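Falls at the Rug Edge: Fault Report on the Flalik Walking Controller

Project report, simulation track
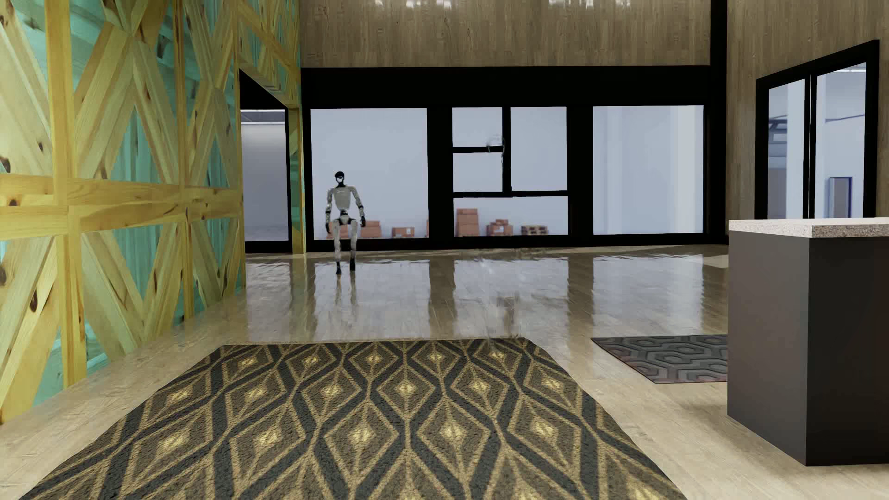
Our task was to get a humanoid model to walk from the back of a furnished room to a stone-topped counter in the foreground without falling. The controller, which we called Flalik, was trained in the Ulier simulator on flat ground with no furniture. We then moved it into the Cuesta room, which has a wood floor and two rugs. Training took 3,000 iterations and the final policy walked well on the training plane.

What went wrong

In the Cuesta room the robot walked normally on the planks and fell when it reached the far edge of the large rug. We ran 52 trials from the same starting spot. The robot fell in every one, always within two steps of the edge. In most trials the leading foot stopped dead, the upper body kept going and the robot went over forward. In a few, it got one foot onto the rug and then tipped sideways.

First guesses

We started with friction. The floor and the rug had different friction values, and the controller had only ever felt one. We set both to the floor value and ran the trials again. The robot still fell. We then slowed the commanded walking speed by half. It fell later, but in the same place.

After that we suspected a delay in the joint commands. This cost us most of October. The logs showed a delay of 5 milliseconds, which was the same as in training, so we dropped it.

Cause

The fault was in the collision shape of the rug. The rug is rendered with a dense, textured pile, but the import tool had wrapped it in a simple box, and the top of that box was well above the surface we could see. The feet were hitting a small invisible wall. We found it when we turned on the collision view, which we should have done on the first day.

There was a second problem behind it. Flalik lifts its feet very little, since nothing in training rewarded it for lifting them higher. Even with the box corrected, the robot caught its toe on the rug in some trials.

Fixes

We replaced the box with a thin mesh that matches the visible rug, and did the same for the smaller rug by the counter. We then retrained with low random steps in the ground and a small penalty for dragging the feet. The new policy crosses the large rug and reaches the counter. It still stumbles if it meets the rug edge at a sharp angle, and we did not have time to fix that.

Safety note

The old policy was due to be loaded onto the lab's Tundia robot before we found the fault. We asked for that test to be put off. A robot that drags its feet could trip on a cable or a floor mat, and our fall detection only cut motor power after the torso had already passed its tilt limit. In the current version the limit is lower, and the emergency stop has to be checked before each run.

Remaining work

The collision shapes of the other objects in the room have not been checked. The counter is next, followed by the timber wall on the left side.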